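Sorting and Clearing Small Things: Handout for Unit 2
Clalbridge Adult Learning, Household Skills course
Notes by Bimla Mittal, revised 14 June 2026

What this unit covers

Unit 1 dealt with flat storage: papers, tea towels, bed linen. Unit 2 is about small loose things that do not stack, and we use toys for the practical. Most of you have them at home or look after someone who does. Buttons, batteries and kitchen gadgets can be sorted in the same way, but they come in Unit 4.

Please read the notes before the session and bring the record sheet with your name on it.

The table

Work on a table, never on the floor. The table should be large enough to spread a boxful out with space between the pieces. Put a cloth on it. A cloth with some padding stops hard toys from rattling and rolling, and a clear cover over the top means you can wipe it down between boxes. Wipe the cover with a damp cloth and dry it before you start, or rubber toys will stick to it and pick up every crumb.

Do not tip the box out. Take the toys out by hand, a few at a time. When a box is tipped, the small pieces end up underneath and the round ones go over the edge.

Groups

We sort by material first. Sorting by size or by who plays with it can be done later, when you know what you have.

Rubber and soft plastic. Squeezy figures, bath toys, teethers. Check these for splits and for holes in the base. A figure with a hole takes in water and can go black inside. Squeeze it over white kitchen paper. If anything dark comes out, it goes in the bin.

Hard plastic. Check for cracks and sharp edges. Battery covers must have their screw.

Wood. Check for splinters and flaking paint. Wood is never soaked.

Fabric and knitted toys. Check seams, eyes and labels. Fabric is kept away from the wet end of the table.

Mixed. Anything made of more than one material that cannot be taken apart. Treat it as the most delicate material in it.

Shapes that give trouble

Round toys and toys with parts sticking out are the two awkward kinds. A round toy will not stay in a row, so give it a shallow tray or put it down last. A figure with projections will lie on its side whichever way you set it down, and the projections catch on other toys when you lift it. Pick it up by the body. If you pull on a thin part over and over, the rubber whitens at the join and later tears.

The yellow-green rubber figure below is lying on its side, with a glossy red round toy further back on the table.
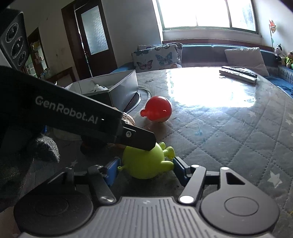 Chibuzor Iyamu asked whether a toy like that should be stood up again before it goes in the box, as he had always been told that rubber keeps the shape it is stored in. He is right about the rubber. Soft toys squashed under heavy ones for a winter will come out flat on one side, and warm water only brings some of them back. Standing up is not needed, though. Lying on the side is fine if nothing heavy rests on top and the thin parts are not bent under.

Washing

Rubber and hard plastic: warm water, a little washing-up liquid, a soft brush for grooves. Rinse. Shake the water out of anything hollow and leave it on a rack overnight with any hole facing down.

Wood: a well wrung cloth, then a dry one.

Fabric: follow the label. With no label, hand wash cool and dry flat.

Nothing goes into a closed box damp. This was the most common mistake on the May course and it spoiled two boxes of bath toys.

Boxes and labels

Use shallow boxes with lids. Deep boxes are the reason people tip things out. We use the Plurari boxes in the store cupboard for class work, but any shallow box will do at home.

Write the label on the short end, where it can be read on a shelf. Give the group, the month and your initials. Box numbers in the class store start at 3000. If you open a box, write its number on your record sheet. Box 3178 is short of its lid, so leave it on the top shelf.

Heavy toys go at the bottom, rubber goes on top, and round things go in the corners. Fill to just under the lid. If you have to press the lid down, start a second box.

Record sheet

Four columns: item, material, condition, where it went. Keep the item column short. "Rubber figure, yellow-green" is enough. For condition write good, wash, mend or bin. Do not write "OK", as it was used for three different things last term and I could not mark the sheets.

Timing

You have 135 minutes for the practical, including the break. Sorting takes up most of it. Start washing before the break so that the first rack can drain while you are out.

For next time

Sort one box at home and bring the completed sheet. If you have no toys, use a kitchen drawer and change the groups to suit. Aprons are on the hooks by the sink. Spare record sheets are in the blue folder, and please take only what you need as the copier is still waiting for toner.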